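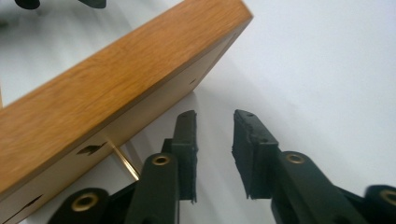

slowstochastic
Member, Forex Basics board

Stopped out of a short, but the chart never reached my stop?

Posted Thursday, June 17, 2021 in Fustotia Community > Forex Basics > Orders and Execution

Hi everyone! First post after a few months of reading, and I have to say this board has taught me more than the two books I bought. I have a puzzle for you and I'm oddly excited about it, even though it cost me a bit of money.

I trade the 4-hour chart, mostly euro/dollar, and I went live this spring with $2,000 at Gornwood. Before that I ran a practice account up to $2,850 from the same starting amount, so I felt ready (I know, I know). My charts are in Pliler, connected to the Gornwood feed, and I log every trade in Yazzie with a screenshot before and after.

So the other evening I was short. Lovely setup, everything lined up: MACD had crossed down, price had bounced off the same ceiling it had been bumping into all week, and I put my stop a few pips above that ceiling. I went to make dinner. When I came back the position was closed at my stop. I thought fine, it broke out, that happens. Then I opened the chart and the highest point of that candle was three pips BELOW my stop. Three! I zoomed all the way in to the one-minute chart and it's the same there. Price never got to my line. And then of course it went down the way I wanted it to, without me.

I checked the order and I hadn't typed the wrong price. The fill in my account history is right at the stop, so there was no slippage to speak of. I also looked at a friend's chart from another broker and the high was almost identical to mine.

What I'd love to know:

Is this the famous "stop hunting" people talk about, or is there a boring explanation?
Is there a setting in Pliler that would show me what really happened?
If it's a normal thing, how much room should I be leaving on shorts?

I haven't written to Gornwood yet because I wanted to understand it first and not sound silly. Thank you all, this is such a fun thing to learn even when it stings!

3 replies

pipsandpancakes
Regular

stop hunting 100%. they see your order and they go get it. use a mental stop, no broker can see whats in your head. I quit using real stops last year and never looked back, best thing I did!!

rolloverwatcher
Longtime member, Orders and Execution

Oh, I love this one, and welcome! Please don't feel silly. I did exactly the same thing when I started and spent a whole weekend making angry screenshots.

Your chart is drawing one price and your stop is watching a different one.

Every pair has two prices at any moment. The bid is what you get when you sell, and the ask is what you pay when you buy. The ask is always the higher of the two and the gap between them is the spread. Most charting programs draw the bid only, so every candle on your screen, every high and every wick, is made of bids.

Now think about what closing a short means. You sold to get in, so you have to buy to get out, and buying happens at the ask. Your stop on a short is a buy order, and it fires when the ask touches it. So the high on your candle can be three pips under your stop while the ask, sitting a spread higher, is right on top of it. Nothing broke! It works in the other direction too. On a long, your stop is a sell and fires on the bid, the same price the chart is drawing, and that's why people who mostly buy can go for ages without running into this.

You didn't say what time you got closed out, but "went to make dinner" makes me very curious. If you're anywhere in the eastern half of the US, have a look at whether it happened close to 5 p.m. New York time. That's the daily rollover. Banks are closing one day's books and opening the next, very few people are quoting, and spreads get wide at nearly every broker. A pair that costs you less than one pip at breakfast can cost several for a few minutes, and the crosses can be much worse. The bid may barely move through all of this. The ask just floats up, tags all the tight stops on shorts, and floats back down again, and on a bid chart you'd never know it had gone anywhere.

That also explains why your friend's chart matched yours. The bids were close to the same at both brokers, and the part that got you isn't on either chart.

As for seeing it in Pliler: open the chart properties, go to the price lines section and switch on the ask line. It draws a second horizontal line at the current ask, and it's wonderful to just sit and watch it for a few minutes before and after rollover. It only shows the present moment, though, so it won't help with a candle that has already closed. For history you want to change the price source from bid to ask (same window, a little further down) and reload. Then go back to your trade. I'd bet you a coffee the high on the ask chart is at your stop or above it.

A word on stop hunting, since it's been brought up. Bad brokers exist and I'm not going to tell you they don't. But with a small account and a stop just over an obvious ceiling, you had plenty of company up there, and price pokes through those levels all the time with no help from anyone's dealing desk. Check the ask history first. If the ask never got there either, then you really do have something to complain about, and you should send Gornwood the order number and the exact time and ask for the tick record for that minute. They should be able to tell you the bid and the ask when the order was triggered.

And please, please keep using real stops. A mental stop works nicely until your internet goes out, or you're asleep, or you're looking at a loss and deciding to give it one more candle. You are making dinner during your trades! You need the real thing.

For how much room, here is what I do on shorts:

Find the level on the chart where the idea is wrong. That's a bid price.
Add the normal spread for the pair.
If the trade will be open through rollover, add the rollover spread in place of the normal one.
Then work out the position size from that wider stop, so the dollars at risk stay the same as before.

The last line matters the most. If you only widen the stop and keep the same size, you've quietly raised your risk on every single short. The size comes down a little and you get to stay in the trade.

Since you're already keeping a log in Yazzie (great habit, by the way!), add a field for the spread at entry and one for the spread at exit. I started doing that a long while back and I have 590 trades with both numbers filled in now. It is my favorite thing to sort by. My shorts that were held over rollover with tight stops were doing so much worse than everything else, and I had been blaming my entries the whole time. I even dropped an indicator I liked over it, and then sheepishly put it back.

Your practice account may not have shown you any of this, either. Some of them use a fixed or smoothed spread, so the rollover bump never appears. Worth asking Gornwood whether theirs does.

teacupmargin
Member

Everything in the long reply above is right, I just want to add two small things.

Same problem happens with your entries. If you put in a buy stop to catch a breakout, it triggers on the ask, so you can get pulled into a long before the chart shows the level breaking. I was so confused the first time! And the take profit on a short is also a buy, so the chart can dip to your target and even go a hair past it and you still don't get paid. I now set mine a spread higher than the level I'm aiming for.

Second thing, some people just close or cut down their shorter trades before rollover and skip the problem. On the 4-hour chart that's probably silly because you'd be getting out of everything every day, but if you ever move to smaller charts it's worth a thought. Also Friday close and Sunday open are wide too, Sunday especially.

Not sure about the exact menu in Pliler, mine has the ask line under a right click on the chart and not in the properties window. Might be a version thing.

slowstochastic
Member, Forex Basics board

You are all amazing! I switched the price source to ask and there it was, the high went past my stop by a hair, and the time was six minutes after 5. So no villain, just me and the ask line — I'm almost happy about it?

The menu was under right click for me too. I've added both spread fields in Yazzie and I'm going back through my old shorts tonight to see how many of them this happened to. I already have one from early June that I'm suspicious of.

One more thing if anyone is still reading: does the swap charge get added at the same moment the spread widens, or is that separate?

rolloverwatcher
Longtime member, Orders and Execution

Separate thing, same time of day! The swap is interest for holding the position overnight and it's booked as its own line in your account history. It doesn't touch the price, so it can't trigger a stop by itself unless you're so close to a margin call that the charge pushes you over. Wednesdays are usually charged triple on euro/dollar to cover the weekend. And you owe me a coffee.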